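Catch-up television

Catch-up television is the practice of making a broadcast programme available to viewers over the internet for a limited time after it has been shown. It is usually offered by the broadcaster itself, through an app or a website, and is paid for by advertising, by subscription or out of public money. Suppliers often describe it as a replacement for home recording, a claim that depends a good deal on what the viewer was recording in the first place. 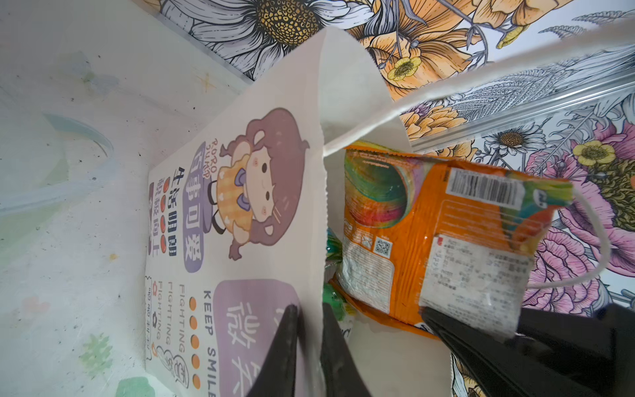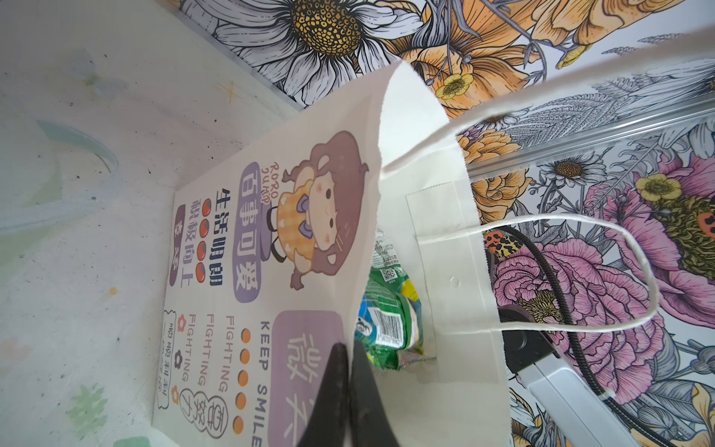 White paper gift bag with a cartoon girl on the front

The term covers several arrangements that are commonly lumped together. In the simplest, a programme appears on a menu some hours after it goes out and is taken down at a set date. In "start-over" services, a viewer who joins late can jump back to the beginning while the programme is still on air. A third kind, sometimes called network recording, lets the customer press a record button, although the copy is held by the supplier and stays under the supplier's control.

Availability

The length of time for which a programme can be watched is known as the window. Windows are set by contract with the rights holders, and they vary from one programme to the next within the same service. Films and sport are the most frequent gaps. A service may advertise "everything from the last month" and still leave out a match, a bought-in drama or a concert for which only broadcast rights were agreed.

The Fladton service is often given as a typical case. Its launch material promised 408 hours of programmes at any one time. Shiuli Sarkar, who compared the menu with the printed schedules in June, found that 285 of those hours were repeats already available elsewhere on the same service. The company said that a repeat was still a programme. Sarkar's study looked at one region only and has not been repeated, so it should not be taken as a guide to the whole industry.

Advertising

Most free services place advertisements before and during programmes, and many disable fast-forwarding while they play. This is the clearest practical difference from a recording made at home, where the viewer can skip at will. Suppliers argue that the breaks are shorter than those in the original broadcast. The comparison is hard to check, as few of them publish the figures.

Audience figures

Claims about the size of the catch-up audience need careful handling. Some services count a viewing as soon as a programme starts, others only after several minutes, and a few count each device in a household separately. Ferdinand Hauser has argued that totals worked out in these different ways cannot sensibly be added together – which has not stopped trade reports from adding them.

A survey by the research firm Gritberg, based on 1434 households, reported that 50 per cent had "moved away from recording". The question did not separate people who had stopped recording from those who merely did less of it. Fourie, a maker of set-top recorders, disputed the result, though it plainly had an interest in doing so.

Equipment

Catch-up services need a steady internet connection and a device the supplier still supports. Older televisions may lose an app when updates end, even if the set works perfectly well otherwise. The Aka player, a small box sold for this purpose, lost access to two services within its guarantee period.

See also: Electronic programme guide; Home recording; Set-top box; Video on demand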